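Mudar de casa com menos caixas

22 de janeiro de 2018

Mudei de casa em maio e só agora consigo escrever sobre isso. Não foi uma mudança longa, foram 12 quilómetros entre um apartamento e o outro, mas levou muito mais tempo do que eu tinha previsto. Vivi naquele terceiro andar durante nove anos e fui guardando tudo.

Comecei pelos papéis. Tinha uma gaveta inteira de garantias de aparelhos que já nem existiam, incluindo a de uma torradeira que avariou antes de eu mudar de emprego. Guardei os recibos de renda, os documentos das Finanças e uma pasta com as cartas da Gunhild Frandsen, que foi minha colega de casa em Aarhus e ainda escreve à mão. O resto foi para o papelão. Demorei duas noites.

A cozinha foi pior. Descobri três descascadores, uma forma de bolo sem fundo e um frasco de cominhos fora de prazo há seis anos. Os copos embrulhei-os em toalhas e t-shirts, o que poupa papel e evita uma caixa de roupa. Só se partiu um, e foi ao desembrulhar.

Depois vieram os livros. Eram 214 e ficaram 53. Fiz a escolha de uma forma simples: se não me lembrava do que tratava o livro, saía. Os policiais ficaram todos. Os manuais de programação saíram quase todos, menos um que tem as minhas notas nas margens. Levei os outros ao Potard, o alfarrabista ao fundo da minha rua antiga, que ficou com metade e me deu um vale. O vale continua na carteira. Ainda não me apeteceu lá voltar, porque sei que saio de lá com mais livros.

O transporte ficou por conta da Yeom, uma empresa pequena que faz mudanças só dentro do distrito. Vieram 2 homens com uma carrinha, chegaram à hora combinada e não riscaram nada. O sofá não passava na escada do prédio novo e teve de entrar pela varanda. Paguei um extra por isso, que estava previsto no orçamento. Convém medir a escada antes.

O Kaj Hedegaard ajudou-me na última tarde, já com a casa quase vazia. Tirámos os pregos das paredes, tapámos os buracos com massa e lavámos o chão da arrecadação. O senhorio devolveu a caução completa na semana seguinte. 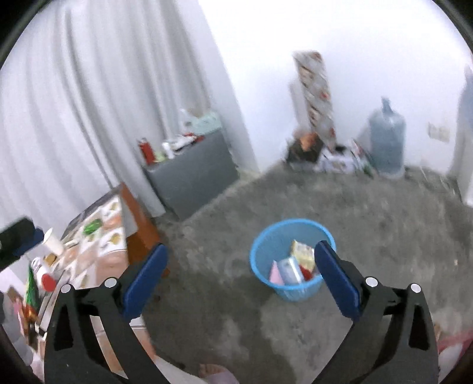

Na casa nova decidi não comprar móveis durante os primeiros meses. Queria perceber primeiro onde punha as coisas. Acabei por precisar apenas de uma estante, porque a sala não tem armários, e de um cabide para a entrada. A secretária ficou no quarto, junto à janela, embora a minha ideia inicial fosse tê-la na sala. De manhã há demasiado sol no ecrã e trabalho com o estore a meio.

Faltam quatro caixas por abrir. Estão debaixo da cama e têm escrito "vários", portanto não sei o que lá está. Numa delas deve andar o carregador da máquina fotográfica, que procuro desde o verão. No próximo fim de semana abro pelo menos essa, se descobrir qual é.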